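3. Colour and the sorting of household goods in Villa

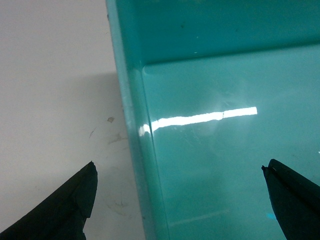
Figure 2. A plastic bin in the blue-green colour discussed in Section 3.2.

Manuela Caputo
Doctoral researcher, household and material culture

3.1 Where the answers came from

The interviews for this section were made in November in the district of Villa and in two smaller settlements, Moteo and Bosteo, which belong to the same parish. In total 95 households answered the long form. I asked each person to name the colour of the containers they keep at home, and then to say what is put in them. The question about colour came first in all the interviews, so that the use of the container would not influence the name given to it.

The older speakers remember a time when almost every container was of metal or of woven cane. The parish inventory of 1917 has only two words for the colour of such goods, "dark" and "plain". It is with plastic that the question of colour enters the kitchen, and with it also the habit of giving one colour to one task.

3.2 The blue-green group

The most difficult colour to place was the one between blue and green (Figure 2). In Moteo it is mostly called green, and the speakers put it together with the things of the garden. In Bosteo the same tone is called blue by most of the people, and it is connected with water and washing. Speakers in Villa itself used both names, and 11 of them changed the name during the same interview without noticing it.

I do not think this difference comes from the eye. When I laid out coloured cards on a table, people from both settlements arranged them in nearly the same order. The difference appears only when the card is replaced by the word for a useful thing. A woman from Bosteo told me that a green bin "would be for leaves", and that hers could not be green as she washed wool in it. The neighbour, who has a bin from the same shop, keeps onions in it and calls it green.

Younger speakers have a third solution. They use the word zendadora, after the Zendadora shop on the main road, where household plastic was sold for many years and where this colour was the usual one. The word is now used also for a painted door or a scarf. In roughly 4 of the families the grandparents have accepted it too, although they say it with some humour.

3.3 Limits of the method

The interviews were made in the homes, and the person could often see the container while speaking. This helps the memory but it also makes the answers less independent of each other when two members of the family are present. In such cases I kept only the first answer. The light in the kitchens was also not equal, and I did not correct for it. A second round with fixed lamps is planned for Moteo, where the houses are darker and the windows face the hill.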